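O amaciador que promete reformar o encanamento

Em agosto, a Flekholm mandou um técnico tocar a campainha de quase todo mundo na minha rua. Ele pingava um reagente num copo com água da torneira, o líquido mudava de cor e vinha a frase: "a senhora está bebendo pedra". O aparelho que resolveria o problema, um amaciador da linha Posell, seria instalado depois do hidrômetro, com parcelamento e visita anual.

Reagente que muda de cor diante de água com cálcio é química de escola. Prova que há cálcio na água. Se isso encurta a vida do chuveiro, do aquecedor ou dos registros é outra conversa, e essa o técnico deixou para o folheto.

O folheto fala em 107 cidades atendidas e em canos "como novos" após o tratamento. Pedi à empresa o estudo que sustenta a segunda afirmação. Recebi uma apresentação de vendas e um convite para visitar o showroom.

Hongjun Dong, encanador há muitos anos na zona norte, instala o Posell quando o cliente pede. "Instalo, cobro e vou embora. Cano galvanizado velho continua velho. Ferrugem não sai com sal." Na casa de Lingyun Dai, que comprou o aparelho em duas parcelas, o chuveiro voltou a perder pressão depois de 9 semanas. O culpado era um registro com a vedação esfarelada, peça barata, trocada numa tarde.

Há casos em que amaciar a água faz sentido. Poço artesiano em terreno calcário, aquecedor de passagem que vive incrustado, caldeira de lavanderia. Ehab Ait Brahim administra um prédio com poço próprio e diz que gastava 600 reais por limpeza do trocador de calor. Lá, a conta talvez feche. Num apartamento abastecido pela rede, com água de dureza moderada, eu gostaria de ver os números antes de assinar.

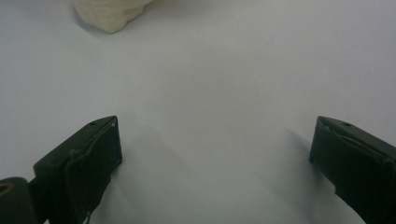

Vale a pena pagar pela análise da água antes de comprar?
Vale, desde que o laboratório não seja indicado por quem vende o aparelho e que o laudo traga a dureza em miligramas por litro.

A concorrente Cletico oferece o laudo de graça, feito por ela mesma. Perguntei a Zixuan Zeng, do atendimento, quantos desses laudos terminam sem recomendação de compra. Ficou de verificar. Enquanto isso, continuo limpando o crivo do chuveiro com vinagre.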